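Fodor Shelf-Picking Cell: Set-up Guide
Section 3. Planning and budgeting before you order

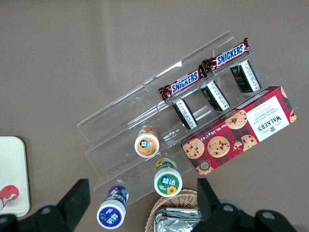
3.1 Before you start

Complete this section before you send an order form to Brerkitz. The cell is supplied to suit the goods you list here, and changes made after the order is confirmed are charged as a new configuration.

You will need:
- a list of the goods to be picked, with the largest and smallest of each type
- the drawings or measured sizes of your display stands and trays
- the floor plan of the room, showing sockets and doors
- the name of the budget holder who will sign the order

3.2 Listing your goods

1. Write down every item the arm is expected to handle. Wrapped bars, flat boxes, small upright bottles and foil packets count as four separate types, even when they share a stand.

2. For each type, record the width across the narrowest side. The standard two-finger gripper opens to 44 mm. Items wider than this at every graspable point need the wide fingers (order line F-W).

3. Record how the item lies on the stand. A box of shortbread resting across several tiers is approached differently from a bar lying along one tier, and each approach has to be taught.

4. Mark any item with a shiny wrapper or a crimped end. Foil may need the matt lighting kit.

Note: Do not list goods you might stock later. Additional types can be taught on site once the cell has been accepted.

3.3 Stands, baskets and trays

5. Decide whether to keep your present stands. Clear acrylic stands may be used, but their edges give bright reflections under ceiling lights. Allow for the matt lighting kit or for opaque stands of the same size.

6. Fix the position of each stand on the table. Stands may be set at an angle to the arm. The angle must not change after teaching.

7. Leave clear space in front of the lowest tier for both fingers and the gripper housing. Baskets with a raised rim reduce this space and should be measured at the rim.

CAUTION: Do not place glass goods on the upper tier during teaching. The wrist may touch neighbouring items until the approach heights have been set.

3.4 Working out the budget

Prices are in pounds, without VAT or delivery. They apply to orders received by 4 Sep 2021.

Gripper and wrist camera, fitted: 3,000
Teaching on site, first four types: 2,000
Matt lighting kit: see price sheet
Wide fingers (F-W): see price sheet
Arm, controller and table mount: quoted separately by Fullent

8. Enter the Fullent quotation on line 1 of the order form. Brerkitz does not resell the arm and cannot hold its price.

9. Add the cost of teaching. Four types are included in the line above. Further types are charged by the day, and a trainer can teach up to 3 in one day if the stands are already fixed in place.

10. Add one spare set of fingertips. The pads wear and are not covered by the warranty.

11. Enter electrical work, table fixings and guarding on line 6. These are the buyer's responsibility and are often left out of the first estimate.

Note: Ferolness service cover is optional in the first year. If it is taken out after March of the second year, an inspection visit is charged before cover begins.

3.5 Checking the plan

12. Compare the list of goods with the finger opening, the stand drawings and the teaching days. If any item appears in only one of these, correct it before going on.

13. Send the completed form, the list and the floor plan together. Forms received without a list are returned unpriced.

14. Keep a copy of the list for the acceptance test in Section 7. The test is carried out on the listed goods only.

Go to Section 4, Preparing the room.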